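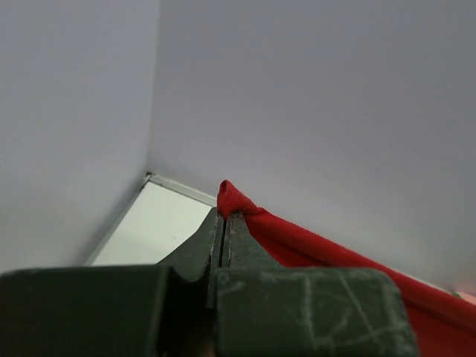 *Two fingers, one pinch of red cloth. The scuffs on the gripper are the part worth looking at.*

## Cellum wants to rent you a folding cell

The offer landed in a lot of inboxes last month, ours included. Cellum, the workcell brand sold by Cleltosico, is now available as a monthly service for small laundries, rental linen shops and anyone else who handles cloth by hand and would like to stop. You get an arm, a two-finger gripper with a wrist camera, an enclosed work area and what the brochure calls "ongoing skill updates." You don't own any of it. The minimum term is 30 months.

We went to Raudsepp, the reseller that handles demos, and spent most of a working day with a unit. Some of what we saw was decent. The pitch is well ahead of it, though, and if you're thinking of signing you should know where the gaps are.

Start with the grasp. Picking up a piece of cloth by a bunched point is the easy part of fabric handling, and most systems sold in the past few years can do it on a good day. The narrow jaw tips suit the job. They get hold of a small fold without needing a lot of material, and the view from the wrist is close enough to show how the cloth is sitting in the tips. Fine. But a laundry doesn't get paid for picking up cloth. It gets paid for finding two corners, spreading the thing out, squaring it and stacking it, and that is where the demo slowed down. The cell managed hand towels at a pace I'd call patient. With anything larger the reseller's staff kept steering us back to the hand towels.

The brochure quotes 600 pieces a shift. We asked what kind of pieces, how long a shift, and whether that counts the ones a person has to pull out and refold. The first answer was "small flatwork." We're still waiting on the other two.

Then there's wear. Demo units get knocked around, so I won't make too much of scratches on a finger housing. The jaw tips are another matter. The edges that meet the cloth were visibly rubbed on the unit we saw, and those edges do all the work. A rough tip on a cotton rag is no great loss. On a customer's good napkins it could mean pulled threads and a refund. Replacement tips are sold in sets of 2, and they are not covered by the monthly fee. Cleltosico couldn't give us a replacement interval. Ask for one in writing.

The background matters too. Pale walls and a pale floor give a red cloth about as much contrast as anyone could ask for. White sheets on a white floor are what most of our readers run all day, and we asked to see that. We were told it was "supported" – which may be true, but we didn't see it done.

For comparison, Arnik sells a plainer machine that feeds and folds small flatwork with no arm and no camera. It won't learn anything and it won't get updates. It does one job, you buy it outright, and a shop with a steady run of the same item will probably be happier with it.

If you do want to try Cellum, push for these before you sign:

- a trial in your own building, with your own linen, of at least 5 working days
- a count of finished pieces that leaves out anything a person touched
- jaw tips written into the service contract
- a way out if the promised updates don't show up

Raudsepp says the first of those is "under discussion." The rental terms we were given are dated 2/5/21, and they don't mention a trial at all.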